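Winter Coat and Blanket Drive: What We Need and When
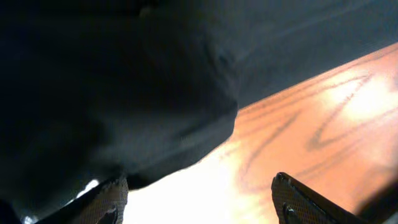
The Stamascombe coat and blanket drive opens again in November, and the drop-off point has moved. Donations now go to the side entrance of the old Charpentier building on the mill side of the street, between 9 a.m. and 4 p.m. The library can no longer take bags at the front desk. We are after heavy, warm fabric more than anything else this year, and dark gray like the piece shown is fine, as is any other color. People sometimes ask if we only want bright or new-looking items. We don't. A thick, plain blanket goes out the door as fast as a patterned one.

Last winter the drive gave out 1,451 items. Most were adult coats, followed by blankets and then children's jackets. We ran short of two things: men's coats in extra large and up, and blankets big enough for a double bed. At closing we still had 133 names on the waiting list for a double blanket, and those households will be called first this year. If you were on that list and your phone number has changed, please let us know before opening day.

What we can take

Adult and children's coats with working zippers or most of their buttons. One missing button is fine and we will replace it. Wool, fleece and quilted blankets. Comforters, if they have been washed and dried all the way through. Hats, scarves and gloves, with gloves pinned or tied in pairs. Snow pants in any size.

What we can't take

Pillows, electric blankets, mattress pads, sheets and towels. The animal shelter takes sheets and towels, so please ask there. We also can't take anything with mildew, even a small patch. It spreads to the rest of the bag in storage, and last year we lost 5 full bags that way.

Washing before you donate

Please wash everything you can at home. We have one washer and one dryer, and they are kept for items that get dirty in sorting. Check the label first. Most fleece can be washed cool and dried low. Leave out fabric softener, which mats the surface and leaves it less warm. Wool should be washed by hand in cool water or dry cleaned. Don't wring it. Roll it in a towel, press out the water and lay it flat until it is dry, which can take two days in a cold house.

Down coats are the hardest. They need a large dryer and plenty of time, and if the filling is still in lumps, the coat is still damp inside. If you don't have a dryer that can handle one, bring it in a bag marked DOWN and we will send it out with our monthly load. Drukex Laundry is doing that load at half price again through the end of February, for up to 105 pieces in total.

Please go through all pockets. Keys and bank cards found in sorting are held at the office. Last year's box still has a house key on a green ring and a pair of reading glasses in a brown case.

Picking up

No one needs to show proof of income or address. Come to the side entrance during open hours, tell the person at the table what sizes you need, and take one coat and one blanket for each person in the household. If you can't come in person, you can send someone with a note listing the sizes. Home delivery is available inside the town limits for anyone who can't get out, and the Ralinard bus stops across the street for those coming from the valley.

We don't hold coats by request. Several people asked about this last year and the answer is the same – sizes move too fast to keep a reserve rack. If we don't have your size, leave your name and we will call when one comes in.

Mending table

Onyekachi Aliyu will run the mending table again, from 1 p.m. until closing. She can fix torn linings, hems, loose cuffs and most zipper pulls while you wait. Full zipper replacements take a week or so and depend on having the right length in stock. She could use more of the following: heavy-duty thread in black, navy and gray, separating zippers of 24 inches or longer, and coat buttons in sets of four or more. You can leave these in the tin at the side entrance.

She is also looking for two people who can sew a straight seam to cover the table when it gets busy. You don't need your own machine.

Sorting help

Sorting starts the morning after the first drop-off day and continues through the month. Shifts are two hours. The room is cold, so wear layers, and bring gloves if dust bothers your hands. The boxes are heavy, and anyone with a bad back can work on tags and sizes at the seated table. Teenagers can sign up if they come with an adult.

To sign up or ask about a large donation, call the office or leave a note in the box by the side door. For anything over ten bags, please call ahead so we can clear floor space.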